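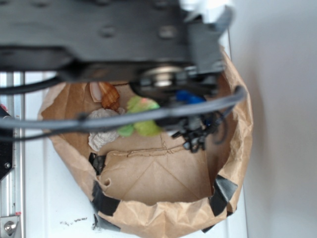 4. Recording demos by remote control (bag picking)

Read section 3 first. Leader arm must be calibrated or the numbers are junk.

4.1 Bag set-up

1. Open a paper bag, roll the rim down and out. Crumpled is fine.
2. Tape the rim to the table. Black tape holds best on the white panel. Press hard, the bag will lift otherwise.
3. Drop in the objects. Mix hard and soft.
4. Check cable slack with the arm at its lowest point. Cable may loop over the bag but must not snag the rim.

CAUTION: Keep hands out of the bag while the Pesorley controller is live. Red button first, then reach.

4.2 Recording

1. Home both arms. Wait 2 seconds.
2. Press REC on the pedal.
3. Lower straight down, gripper open. Slow near the paper.
4. Close, lift clear of the rim, move to the drop tray, open.
5. Press REC again to stop. Bad grab? Hit DISCARD, dont try to fix it mid-take.

NOTE: One object per demo. Stir the contents between takes, same layout every time teaches it nothing.

NOTE: Small tears inside are OK. Swap the bag when the rim won't stay put.

4.3 Saving

Files go to the Flakmont folder on the station PC. Clear the disk at 95 percent full, recording stops without a warnning. Target is 1000 good takes per task before training.

Grip force too high or arm drifting: see 6.2. Still stuck, ask Lindiwe Lekota. Pedal faults go to Achilleas Gkikas.

Rev 2, 27 Nov 2023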